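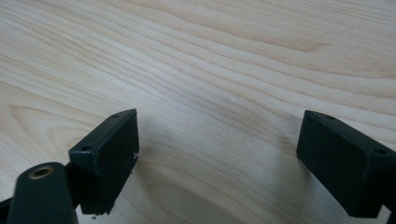 Lesezeit: 2 Minuten

Protokoll der Arbeitssitzung Tischflächen, Samstag, 21. November

Ort: Werkraum Plotberg
Leitung und Protokoll: Lalit Srivastava
Anwesend: 3 Mitglieder der Arbeitsgruppe
Entschuldigt: Vertretung Prirnach

TOP 1 Protokoll der letzten Sitzung
Das Protokoll vom August wird ohne Änderung genehmigt.

TOP 2 Zustand der Tischplatte
Die Oberfläche ist hell, fein und glatt. Die Maserung verläuft in langen, leicht welligen Bändern schräg über die Platte, cremeweiß und hellbraun im Wechsel. Oben liegen die Linien eng, zur Mitte hin werden sie breiter. Die ovale Zeichnung im unteren mittleren Bereich ist etwas dunkler als die Umgebung. Sie wird als Wuchsmerkmal eingestuft und nicht beanstandet. Ein Ausgleich des Farbtons durch Beize wird abgelehnt.

TOP 3 Oberflächenbehandlung
Zur Wahl stehen Hartöl (Angebot Rikia) und Mattlack (Angebot Ahuja). Für das Öl spricht die Möglichkeit der örtlichen Ausbesserung. Der Lack ist pflegeärmer, muss bei Beschädigung jedoch vollflächig abgenommen werden. Einwand aus der Runde: Öl feuert helles Holz an, der Farbabstand zwischen den Bändern nimmt zu. Der Punkt wird an einem Musterstück geprüft.
Beschluss: Hartöl, zwei Aufträge, Zwischenschliff in Faserrichtung. Bei wechselndem Faserverlauf gilt die Längsrichtung der Platte. Abstimmung: 2 dafür, 1 Enthaltung.

TOP 4 Maße und Beschaffung
Plattenlänge der Folgetische unverändert 2000 mm. Die Kosten für Öl, Pads und Schleifmittel betragen laut Angebot 297 Euro. Die Bestellung wird freigegeben. Lieferanschrift ist Plotberg, Eingang Hofseite.

TOP 5 Nutzungsregeln
Keine nassen Gefäße ohne Untersetzer. Reinigung nebelfeucht, kein Scheuermittel. Werkzeug mit Metallkanten nur auf Unterlage. Der Aushang wird entsprechend geändert.

TOP 6 Verschiedenes
Der Antrag aus Prirnach auf Ausleihe zweier Tische wird vertagt. Angaben zu Transport und Haftung fehlen.

Offene Punkte:
Musterstück ölen und beurteilen (Srivastava)
Bestellung Rikia auslösen (Srivastava)
Rückfrage Prirnach zu TOP 6 (Arbeitsgruppe)

3 Kommentare
2 Mal geteilt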